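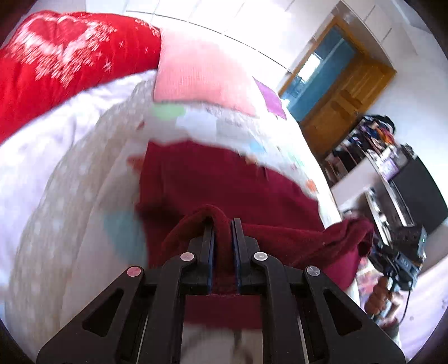

침대 위에서 개는 옷: 텔모 발카르셀에게 묻는 편직물의 접기와 보관

텔모 발카르셀(Telmo Valcárcel)은 스포츠웨어 업체 Flusasport의 샘플실에서 일하다가 지금은 의류 보관 설비를 다루는 Omerović에서 편직물 보관 시험을 맡고 있다. 샘플실 시절 그의 업무는 완성된 견본을 검사하고, 접고, 포장하고, 다시 펼쳐 상태를 기록하는 일이었다. 인터뷰는 오후 두 시에 시작했다. 주제는 가정에서 빨래를 개는 일, 그중에서도 침대를 작업대로 쓰는 경우로 한정했다.

침대는 작업면으로 적합한가. 첫 질문에 그는 조건을 나누어 답했다.

"면적으로는 적합하고 지지력으로는 부적합합니다. 일인용 매트리스라도 폭이 90센티미터면 성인용 상의 한 벌을 소매까지 펼 수는 없어도 몸판은 충분히 펼 수 있어요. 식탁보다 낮아서 허리를 숙여야 하는 게 단점이고요. 지지력 쪽은, 손바닥으로 쓸어내릴 때 밑이 같이 꺼집니다. 꺼진 만큼 천이 따라 들어가고, 손을 떼면 다시 올라오면서 주름이 생깁니다."

그는 매트리스 자체보다 그 위에 깔린 침구가 더 큰 변수라고 했다. 담요나 이불은 표면 마찰이 크다. 기모가 있는 담요 위에 기모가 있는 옷을 올리면 두 면이 서로 물려서, 옷을 당겨도 밑면이 움직이지 않는다. 윗면만 움직이고 밑면은 남는다. 결과는 앞판과 뒤판이 어긋난 사각형이다.

"앞판 기준으로 선을 맞췄는데 뒤집어 보면 뒤판이 손가락 하나만큼 밀려 있습니다. 접는 사람은 자기가 비뚤게 접었다고 생각하지만 원인은 바닥 마찰이에요. 이럴 때는 당기지 말고 들어야 합니다. 들었다가 놓으면 앞뒤가 같이 떨어지니까요."

들어 올리는 위치에 대해서도 물었다. 그는 옷의 어느 부분을 잡느냐에 따라 늘어지는 방향이 정해진다고 설명했다. 몸판 한가운데를 집으면 천은 집힌 점에서 능선처럼 솟고, 나머지는 양옆으로 흘러내린다. 한가운데를 집는 동작은 위치를 옮기거나 뭉친 부분을 풀 때 쓰고, 접는 선을 만들 때는 쓰지 않는다. 접는 선을 만들려면 어깨 봉제선과 밑단처럼 구조가 있는 부분을 잡아야 한다.

"봉제선은 편직물 안에서 거의 유일하게 치수가 믿을 만한 곳입니다. 시접이 겹쳐 있어서 덜 늘어나요. 어깨선, 옆선, 밑단 박음선. 이 세 곳 중 두 곳을 동시에 잡을 수 있으면 나머지는 중력이 맞춰 줍니다. 반대로 몸판 중앙은 기준이 없습니다. 집을 때마다 다른 위치가 되고요."

중앙을 집었을 때 생기는 자국은 얼마나 남느냐는 질문에는 섬유 조성과 집은 시간에 따라 다르다고 했다. 면 비율이 높은 천은 짧게 집어도 흔적이 보이고, 합성섬유 비율이 높은 천은 금방 펴진다. Flusasport 샘플실에서는 Nudex라는 내부 명칭의 기모 편직물을 오래 다뤘는데, 중량이 제곱미터당 250그램이었다. 그는 이 천을 기준으로 삼아 다른 천을 설명하는 습관이 있다.

"Nudex는 두께가 있어서 좁게 꺾이지 않습니다. 꺾이는 부분이 둥글어요. 그래서 접은 자국은 덜 남지만 부피가 커집니다. 티셔츠 접듯이 여러 번 접으면 가운데가 부풀어서 탑처럼 기울어집니다. 두꺼운 옷은 접는 횟수를 줄여야 하고, 얇은 옷은 횟수를 늘려도 됩니다. 대부분의 집에서는 서랍 크기에 맞추려고 반대로 하죠."

작업 순서에 대해 그는 가정용으로 줄인 절차를 알려 주었다. 먼저 옷을 개기 전에 침대 위를 정리한다. 베개는 머리맡으로 올리고 이불은 당겨서 평평하게 한다. 무늬가 있는 담요라면 무늬의 직선을 기준선으로 쓸 수 있다. 무늬가 곡선이거나 불규칙하면 기준으로 쓰지 말고 매트리스 가장자리를 쓴다. 여러 색이 섞인 담요 위에서 옅은 색 옷을 개면 옷의 윤곽이 잘 안 보인다는 점도 지적했다.

"자주색이나 감색처럼 짙은 옷은 밝은 담요 위에서 윤곽이 또렷합니다. 모서리 위치가 바로 보이니까 속도가 나요. 흰 티셔츠를 흰 이불 위에서 개면 모서리를 손으로 더듬어야 합니다. 시험실에서는 양면 색이 다른 천을 깔고 옷 색에 따라 뒤집어서 씁니다. 집에서도 큰 수건 한 장이면 같은 효과가 납니다."

다만 짙은 색 옷은 안쪽의 주름을 읽기 어렵다. 그늘과 주름이 비슷한 색으로 보이기 때문이다. 그는 조명을 위에서 곧바로 비추지 말고 옆에서 낮게 비추라고 했다. 창이 침대 옆에 있으면 낮에는 그것으로 충분하다. 낮은 각도의 빛에서는 얕은 주름도 한쪽에 밝은 선이 생겨 구분된다.

펼치는 단계는 접는 단계보다 시간이 더 걸린다고 그는 말한다. 건조대나 건조기에서 나온 옷은 대개 한쪽 끝이 꼬여 있다. 소매가 몸판 안으로 들어가 있거나, 밑단이 말려 있거나, 모자가 뒤집혀 있다. 꼬인 부분을 그대로 둔 채 평평한 부분만 펴면, 접을 때 꼬인 쪽의 두께가 한 모서리에 몰린다.

"저는 신입에게 평평한 쪽은 건드리지 말라고 했습니다. 이미 펴진 곳을 또 쓸어내리는 데 시간을 다 씁니다. 눈이 가는 곳이 넓은 면이라 그래요. 일은 뭉친 끝에 있습니다. 뭉친 쪽을 먼저 들어서, 무게로 풀리게 두고, 풀리지 않으면 손을 넣어 소매를 꺼냅니다. 넓은 면은 마지막에 한 번만 지나가면 됩니다."

손바닥으로 쓸어내리는 방향도 정해져 있다. 편직물에는 코가 이어지는 세로 방향과 가로 방향이 있고, 대부분의 상의는 가로 방향으로 더 잘 늘어난다. 가로로 세게 쓸면 몸판이 넓어지고 길이가 짧아진다. 그는 목에서 밑단 쪽으로, 손에 힘을 주지 않고 한 번 쓸어내리는 것을 권했다. 두 번째부터는 효과가 줄고 변형이 늘어난다.

접는 방식으로는 소매를 등 쪽으로 보내고 몸판을 세로로 접은 다음 가로로 나누는 방식을 기본으로 꼽았다. 특별한 방식은 아니다. 그가 다르게 하는 점은 세로로 접을 때 옆선끼리 완전히 겹치지 않게 하는 것이다.

"시접 위에 시접이 오면 두께가 두 배가 됩니다. 쌓으면 그 자리만 높아지고, 위에 있는 옷에 줄이 찍혀요. 손톱 너비만큼 어긋나게 둡니다. 눈으로 보면 덜 정확해 보이죠. 매장 진열이라면 안 되겠지만 보관에서는 이쪽이 맞습니다."

모자가 달린 옷은 모자를 몸판 위로 내려 접고, 끈은 모자 안에 넣는다. 지퍼가 있는 옷은 지퍼를 끝까지 올리되 손잡이를 옷 안쪽으로 향하게 한다. 금속 손잡이가 밖으로 나와 있으면 옆에 놓인 편직물의 코를 건다. Flusasport에서 반품된 견본의 올 걸림을 조사했을 때 가장 흔한 원인도 같은 상자에 든 다른 옷의 지퍼였다고 한다. 주머니는 접기 전에 안감이 뒤집혀 나와 있는지 손으로 확인한다.

건조 상태에 관한 이야기가 길어졌다. 그는 손으로 만져 마른 것과 보관할 수 있을 만큼 마른 것을 구분한다. 두꺼운 기모 편직물은 겉이 먼저 마르고 시접, 밑단의 시보리, 주머니 안쪽이 늦게 마른다. Omerović 시험실은 실온을 21도로 유지하는데, 건조기에서 꺼낸 옷도 바로 접지 않고 이 온도에서 식힌 뒤에 접는다.

"따뜻할 때 접으면 잘 접힙니다. 그래서 다들 따뜻할 때 접고 싶어 해요. 그런데 따뜻할 때 눌린 선은 식으면서 고정됩니다. 다림질과 원리가 같습니다. 선이 남아도 되는 옷, 이를테면 면바지라면 따뜻할 때 접으세요. 운동복 상의는 식히고 나서 접으세요."

식히는 시간은 얼마면 되느냐고 물었다. 얇은 옷은 펼쳐 두면 몇 분이면 되고, Nudex 정도의 천을 겹쳐 쌓아 두었다면 가운데까지 식는 데 거의 90분이 걸렸다고 했다. 겹쳐 쌓은 상태가 문제이므로, 침대 위에 한 벌씩 넓게 늘어놓으면 시간이 크게 줄어든다. 침대가 작업대로서 식탁보다 나은 점을 하나 꼽으라면 이 부분이라고 그는 덧붙였다. 식탁에는 한 벌밖에 놓지 못한다.

단점도 있다. 침구의 먼지와 보풀이 옷으로 옮겨 간다. 기모 담요는 특히 그렇다. 짙은 색 옷에는 담요의 밝은 섬유가 붙고, 옷의 짙은 섬유는 담요에 남는다. 그는 새로 산 짙은 색 기모 옷은 처음 몇 번 세탁할 때까지 밝은 침구 위에 두지 말라고 했다. 보풀만이 아니라 염료의 이염도 있을 수 있고, 이염은 수분이 남아 있을 때 더 쉽게 일어난다.

"사람들은 세탁기 안에서만 이염을 걱정합니다. 시접이 덜 마른 자주색 옷을 옅은 이불 위에 밤새 두는 것도 조건은 비슷해요. 물, 접촉, 시간. 온도만 낮습니다. 견뢰도가 좋은 천이면 문제가 없지만 라벨을 봐서는 견뢰도를 알 수 없으니까 저는 큰 수건을 깝니다."

보관 단계에서는 서랍과 선반을 비교했다. Omerović에서는 Skutitberg라는 이름의 얕은 서랍 체계를 시험하고 있다. 서랍 깊이를 낮추는 대신 칸을 늘린 구조로, 옷을 쌓는 높이를 제한하는 것이 목적이다. 그는 제품 이야기를 길게 하지 않으려 했지만, 시험에서 본 것을 설명하기 위해 몇 차례 이 이름을 꺼냈다.

"높이 쌓으면 맨 아래 옷이 눌립니다. 당연한 이야기인데, 눌리는 양보다 꺼낼 때 생기는 변형이 더 큽니다. 아래 있는 옷을 빼면서 위의 옷을 비틀게 되거든요. Skutitberg처럼 얕은 서랍에서는 비틀 높이가 없습니다. 깊은 서랍을 이미 가지고 있으면 세워서 넣으면 됩니다. 세워 넣을 때는 접힌 둥근 면이 위로 오게 하세요. 벌어지는 쪽이 위로 오면 옆 옷을 꺼낼 때마다 손가락이 걸립니다."

세워 넣기가 모든 옷에 맞지는 않는다. 두꺼운 기모 옷은 잘 서 있지만 얇고 미끄러운 옷은 주저앉는다. 주저앉는 옷은 접는 횟수를 한 번 늘리거나 칸막이로 받친다. 그는 칸을 꽉 채우지 말라고도 했다. 손을 펴서 옷과 서랍 벽 사이에 넣을 수 있으면 적당하고, 들어가지 않으면 많다.

옷걸이에 대해서는 짧게 답했다. 무게가 있는 편직물은 걸지 않는다. 옷의 무게가 어깨에 걸리고, 어깨는 옷걸이 모양으로 늘어난다. 꼭 걸어야 한다면 몸판을 반으로 접어 바지걸이의 가로봉에 걸친다. 가로봉은 굵을수록 좋다. 가는 봉은 능선 모양의 자국을 남긴다.

계절이 바뀌어 오래 넣어 두는 옷은 절차가 조금 다르다. 그는 9월에 얇은 옷을 넣고 두꺼운 옷을 꺼내는데, 넣을 옷은 입은 횟수와 관계없이 모두 세탁한다. 땀과 피지는 넣을 때는 보이지 않다가 나중에 누렇게 드러난다. 접는 선에는 무산지를 한 장 말아 넣어 꺾이는 반경을 키운다. 무산지가 없으면 얇은 면 손수건을 쓴다. 신문지는 잉크 때문에 쓰지 않는다.

"압축 팩은 기모에 쓰지 마세요. 기모는 공기를 담으려고 세운 털입니다. 한 철 눌러 두면 일부는 돌아오지 않습니다. 돌아오게 하려면 물에 적셔서 다시 말려야 하는데, 그럴 거면 처음부터 누르지 않는 편이 낫죠. 공간이 정말 없으면 합성 솜이불부터 압축하시고요."

눕혀 놓은 털을 확인하는 방법도 물었다. 손등으로 한 방향씩 쓸어 보고 저항이 다르면 털이 누운 것이다. 손바닥은 굳은살 때문에 둔하다. 누운 털은 마른 상태에서 부드러운 솔로 반대 방향으로 가볍게 빗고, 그래도 남으면 세탁 후 건조 중간에 한 번 털어 준다. 털 때는 밑단을 잡지 말고 어깨 봉제선 두 곳을 잡는다. 젖은 편직물의 밑단을 잡고 털면 밑단이 물결 모양으로 늘어난다.

이미 물결이 생긴 밑단은 되돌릴 수 있는가. 그는 가능하지만 완전하지는 않다고 했다. 스팀다리미를 천에 대지 않고 띄워서 김만 쐬고, 손가락으로 밑단을 길이 방향으로 조금씩 모은 뒤 식을 때까지 건드리지 않는다. 폴리우레탄이 섞인 시보리는 과열되면 탄성을 잃으므로 김을 짧게 나누어 준다. 한 번에 펴지 않으면 다음 세탁 뒤에 다시 한다.

집에서는 누가 빨래를 개느냐는 질문에 그는 자신이 절반쯤 한다고 했다. 나머지는 아이들이 개는데, 접는 방식은 지정하지 않고 뒤집힌 소매를 꺼내는 것만 지키게 한다. 작업대는 역시 침대다. 시험실에는 높이가 조절되는 단단한 작업대가 있지만 집에는 둘 자리가 없다.

"침대에서 개면 좋은 점이 하나 더 있는데, 자려면 치워야 합니다. 의자에 쌓인 옷은 며칠도 가요. 그러니까 저는 저녁 아홉 시 전에는 침대에 올리지 않습니다. 일찍 올리면 누가 와서 그 위에 앉거든요."

인터뷰가 끝난 뒤 그는 보충할 내용을 메모로 보내 왔다. 수건에 관한 항목이었다. 침대에 까는 수건은 루프가 있는 일반 목욕 수건보다 표면이 평평한 와플 조직이나 무명 시트가 낫다. 루프 수건은 마찰이 담요와 큰 차이가 없고, 지퍼 손잡이가 루프에 걸린다. 집에 루프 수건밖에 없다면 베갯잇을 뒤집어 펴서 그 위에 한 겹 더 깔면 된다고 적혀 있었다.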